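Musty smell from bathroom cabinet, no leak I can find

Posted by tapwater_9

The space under my bathroom sink smells musty. I ran the faucet for 25 minutes with paper towels under the trap and they stayed dry. The smell is worst in August. What should I check next?

sinkside

Check the supply valves and the back wall – a slow drip can run down behind the panel. Also clean the overflow hole with a bottle brush. Mine was full of black gunk.

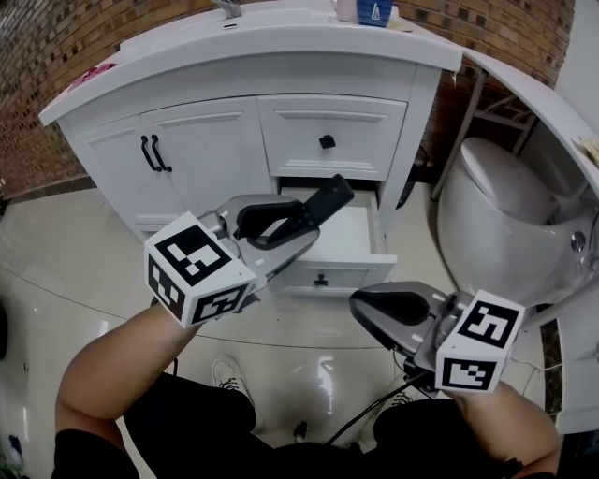 Malport Home Help – Plumbing & Bath Team

With a vanity that has doors and a drawer, pull the drawer out completely and feel the wood behind it. If it is soft, the water is coming from the counter seam. Scrape out the old caulk, let it dry for 3 days with the doors open, then put in new silicone.

lindemann_diy

Baking soda. A box is 99 cents. Worked for me, although I had to change it every month and then I moved.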